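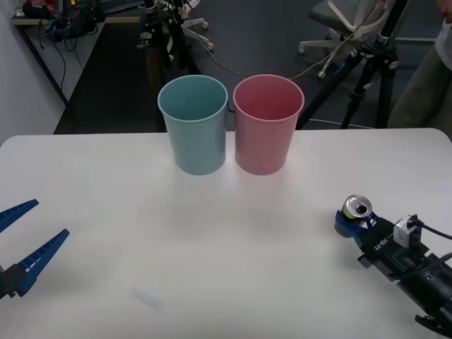 Clumville Cups: README
Home | Files | Notes | License

200 short episodes of tabletop tidying. The cast is a blue cup, a pink cup and whatever needs putting away. Plot is thin.
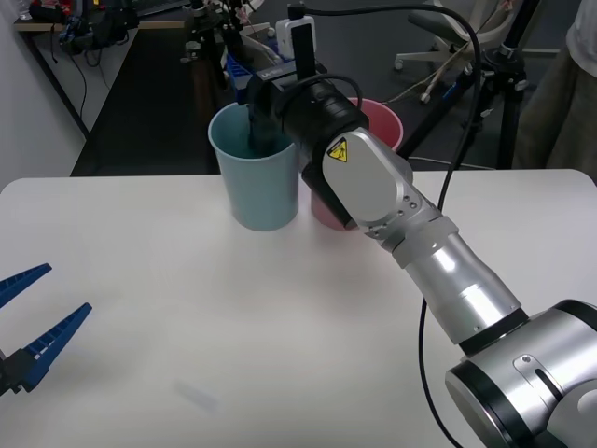

Kushwaha asks whether the cups could be swapped for bowls. Maybe in May.

Folders are sorted by cup color. Please keep them that way; the last re-sort cost us 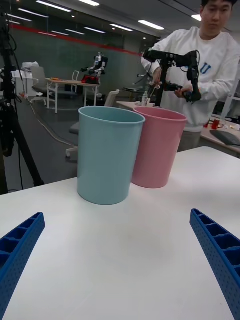

143 file names and one friendship. Labels are plain text, spelling is our own.

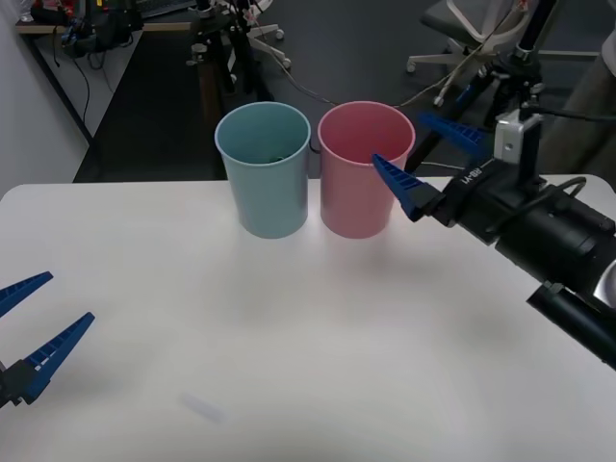 Fig. 4. Blue cup left, pink cup right.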